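Print this page | E-mail this job to a friend

Software Engineer, Motion Planning and Perception (Suturing)
Orkon — Surgical Automation Group
Full time, on site
Reference: 419

Orkon writes software that lets surgical robot arms carry out short, well-defined parts of a procedure under supervision. The group has 12 people. We are hiring one engineer to work on the suturing stack, starting in September.

The work is done on tissue pads at the bench. We do not run on patients or animals, and this job does not involve either. What we want from the next year is a planner and a perception pipeline that can close a straight incision on a pad, stitch after stitch, and that stops cleanly when it loses track of the thread or the needle.

Thread is where most of our trouble is. It is thin, it bends any way it likes, it crosses itself, and from the wrist camera a piece of it can sit very close to the lens and then leave the view within a few frames. Our current tracker, Dreltari, fits a curve to each visible segment and then tries to decide which segments belong together. It does well on a plain background. It does less well when there are bright specks behind the thread or when the thread passes behind metal.
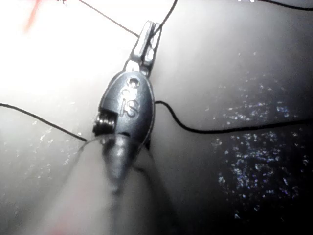

Wrist camera view: metal clip at the gripper finger, with black threads or wires crossing the view.

You would own Dreltari from the first week. The code is C++ with Python bindings and it needs work. The segment matcher has grown by patches and should probably be rewritten. There is a labeled set of 215 sequences to test against, and you will be expected to add to it when you find cases it does not cover.

The second part of the job is planning. Before a stitch starts, the planner needs the line of the incision, the pose of the needle in the jaws, the position of the other arm, and the path of the free thread so that neither arm drags it.
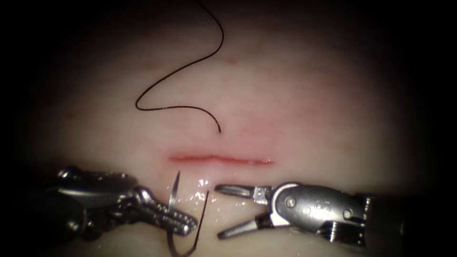
The approach has to be planned from that starting state, with the needle tip brought to the tissue at a usable angle and the receiving jaws kept out of the way until the handoff. At present we do this with a sampling planner called Valtonen and a set of hand-tuned costs. It finds a path in most cases but the paths are not always ones a surgeon would accept. We want to move to an optimizer that takes needle curvature into account directly. Wet patches on the pad also cause trouble, as highlights there get picked up as needle edges and the pose estimate jumps.

What you will do

- Maintain and improve thread tracking from the wrist and fixed cameras
- Improve needle pose estimation when the needle is partly hidden by the jaws
- Replace the stitch planner and keep the old one running until the new one passes the same tests
- Write the checks that decide when the system should stop and hand control back
- Work on Samedex, our logging and replay tool, when it gets in your way. Everyone does some of this.

What we need

- Solid C++ and Python, and code you can show us or talk through in detail
- Experience with at least one of: motion planning for arms, camera calibration, tracking of thin or deformable objects
- Comfort with real hardware. You will spend a good part of the week at the bench, and arms that work in the simulator will not always work there.
- Clear writing. Each test run gets a short written note.

Useful but not required

- Work with cable-driven instruments, where the joint readings and the true tip position do not agree
- Trajectory optimization
- Any time spent around operating rooms

A degree is not required if the work is there. We do not expect one person to have all of the above. Please apply if you are strong in either the planning half or the perception half.

How to apply

Send a resume and one page on a tracking or planning problem you worked on, including what failed, to Hanyu Shao, who leads the group. Put reference 419 in the subject line. There is one phone call, then a day at our lab with a working session on recorded data. We pay for travel and for the day. There is no whiteboard test.

Applications are read as they come in, and the listing will come down when the job is filled.

Print this page | E-mail this job to a friend

Comments (4)

mk_controls
Is remote possible for the perception side? Most of that could be done from logs.

Hanyu Shao
No, sorry. We tried it and the person ended up waiting on others for every new recording. Two days a week from home is fine once you are settled in.

tessellate
Do you take people straight out of a master's program?

Hanyu Shao
Yes, if you have run something on a real arm. Say so on the one page.

This site uses cookies to remember your search settings. Accept | Change settings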